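# Stastix grasp-retry method on the Rankin arm, reviewed

*November 13, 2025*

We have been testing Stastix, a retry method for tabletop picking, on our Rankin arm. It comes as a small package that sits on top of whatever grasp policy you already have. Before the fingers close, it scores the planned grasp. If the score is low, the arm backs up a little and plans again. It can do this 2 times and then it has to commit.

Installing it took one afternoon. The package expects camera calibration in the Detmont format and ours was in Vover, so we had to write a converter. The manual covers this in one paragraph and gets the axis order wrong. Check yours before you power the arm.

We used a crowded table for the test. Fruit, bowls, cups and a fork were left out together, and the target was a long yellow item lying at an angle in a green tray. Long, smooth shapes are where our old policy did worst. It tended to close too near one end.
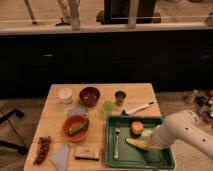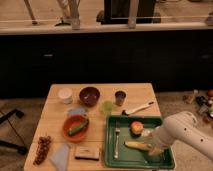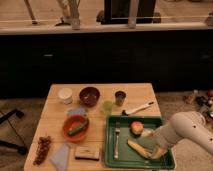 We ran 586 attempts in total. The first 300 used our old policy alone and the rest used it with Stastix on top. The share of clean lifts went up, mostly on long objects. Round fruit showed almost no change, which makes sense to me, as the old policy already handled it well. The second retry was rarely used, and when it was, the result was close to a coin flip. I would turn it off if cycle time matters to you.

The scoring model is the weak part. It ran at 98 percent of memory on our older workstation, and twice it stalled in the middle of an approach. The arm held position both times, so nothing was damaged, but we had to restart the session. Lowering the image resolution fixed the stalls and didn't change the scores much.

The logs are good. Every attempt gets one line with the planned angle, the score and the number of retries, in plain text. I could sort failures by angle without writing any new tools.

Things I would still like to see:

- a setting for the score threshold per object type
- a corrected calibration page in the manual
- support for suction grippers

We are keeping it installed for the tray work. For bin picking we went back to the old policy, and I haven't had time to find out why Stastix is slower there.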